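Steltia grant – progress note, open day
23/02/2026

Open day done, at the Buenaventura site. 285 signed in, well over plan. Two-arm tabletop demo ran in 3 slots, the last one started late as the Vullier people wanted a longer Q&A. Mostly questions about cost and saftey.

Handling work: soft items still the slow part. Daltico asked for a repeat visit, date tbc.
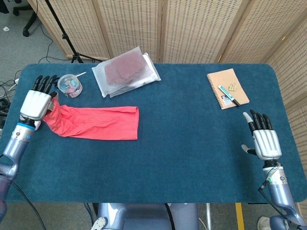

Spend to date on track, travel a bit under. Still owed – the feedback forms, 2 boxes not typed up yet. Will send with the next report. Need your OK on the November demo before we book teh hall.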